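Housekeeping Practice, Level 2
Handout 8: The bed and what is left on it

Prepared by Cinzia Testa. Revised December 27, 2025. Replaces the August version, which should be thrown away.

8.1 Scope

This handout covers clearing, stripping and remaking a single or double bed in an occupied room. It does not cover vacated rooms (Handout 9) or beds with side rails (separate session with Godfrey Ondieki). Read it with the laundry sorting table in Handout 5, which is not repeated.

8.2 Terms

Base: the supporting structure between mattress and floor. In this course the word includes the upholstery.
Border: the vertical side of the mattress, from top edge to bottom edge.
Bottom sheet: the sheet in direct contact with the mattress or its protector.
Drop: the length of sheet hanging below the top edge of the mattress.
Loose item: any piece of clothing or cloth on or against the bed that is not part of the bedding.
Top cover: blanket, quilt or throw, whichever is outermost.

Students often use "drop" and "border" as if they were the same. A bed may have a long drop and a fully hidden border, or no drop and a fully visible one. In written work, use the terms as above.

8.3 Order of work

1. Open the window or turn on the ventilation.
2. Check the floor on the working side.
3. Remove loose items.
4. Fold the top cover in thirds towards the foot and lift it off.
5. Remove pillows and pillowcases.
6. Untuck the bottom sheet, starting at the foot.
7. Inspect the mattress and protector.
8. Remake, bottom sheet first.
9. Smooth, check the drop, close the window.

Steps 2 and 3 are the ones most often left out in assessment. A sock folded into a blanket at step 4 goes to the laundry with the blanket, and in an occupied room it then has to be traced. The Ekness laundry log for last year has 1,861 entries under "unlabelled personal item". Many of these are single socks.

8.4 Loose items

Loose items are found in three places: on top of the bedding, between layers, and against the border. The third is the hardest to see from a standing position, especially where dark and light pieces lie together and the light one is close in colour to the mattress. Look along the side of the bed from both ends before touching the top cover. 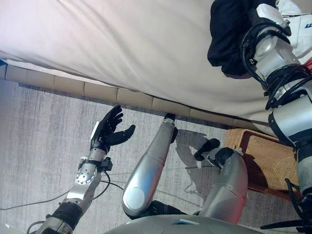
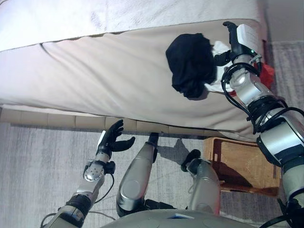
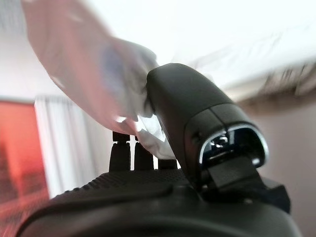

Pick up each item separately, even when two are bunched together. Pinch the cloth near its middle and lift straight up. Dragging an item along the border can catch a seam, and it tends to push smaller pieces down towards the base. Thin or sheer pieces should be gathered in the palm as they are lifted.

Shake each item once over the bed, never over the floor, and check pockets by touch from the outside. Anything hard in a pocket is left where it is and the garment is placed on the chair.

Sorting at the bedside is limited to two heaps:

Heap A: clothing, whether or not it looks clean.
Heap B: cloths, towels and anything that cannot be identified.

Do not pair socks at this point. Do not separate colours at this point. Both are done at the table, under proper light, following Handout 5.

8.5 The floor on the working side

The working side is the side from which the top cover is removed. Before starting, the strip of floor along the base should be clear for the full length of the bed. On carpet, small dark items are easily missed against a mixed grey or brown pile. Cables should be noted and stepped over. They are not to be pushed under the base, where they can be trapped when the bed is moved back.

If the base sits directly on the floor, nothing can have rolled underneath and the check ends there. If there is a gap, use the torch.

8.6 Upholstered bases

A panelled, upholstered base collects dust along the joins between panels. Use the narrow nozzle on low suction, one join at a time, top to bottom. A damp cloth is not used on pale upholstery without a test patch at the head end. The Fudeo spray in the cupboard is for hard surfaces only – it was used on a base in the Nurnosau rooms and left rings.

The drop should cover the border evenly. Whether it should also cover part of the base depends on the house rule:

Ekness: drop ends at the bottom of the border, tucked.
Nurnosau: drop left loose over the upper part of the base.

In the practical, state which rule you are following before you begin. Either is accepted. A tucked foot with loose sides is marked as an error under both.

8.7 Creases

Diagonal creases in a bottom sheet usually mean that one corner is tighter than the one opposite. Release the tight corner, square the sheet, and fit both again. Pulling at the crease itself only moves it. Creases running straight across the bed are commonly fold lines from storage and are not marked down.

A top cover is laid flat and its lower border set parallel to the foot of the bed. Check by eye from the foot. From the side, a straight border will look slanted, and students who correct it from there end up with a crooked cover.

8.8 Assessment

The practical is taken in pairs, one working and one recording, then changed over. Each student has three attempts and the best is kept. The recorder notes the order of steps and any item missed, and gives no help. Adel Chraibi will assess the first group and Nyokabi Odera the second.

Marks are lost for:
– starting step 4 with any loose item still on the bed or against it
– lifting two items together
– placing bedding on the floor
– mixing Heap A and Heap B
– not stating the house rule

8.9 Before the next session

Read Handout 9, sections 1 to 3. Bring one fitted sheet and one flat sheet, both double. Students who missed the corner exercise should arrange a time with Mwajuma Mosoti, as the practice bed is needed by the other group in the afternoons.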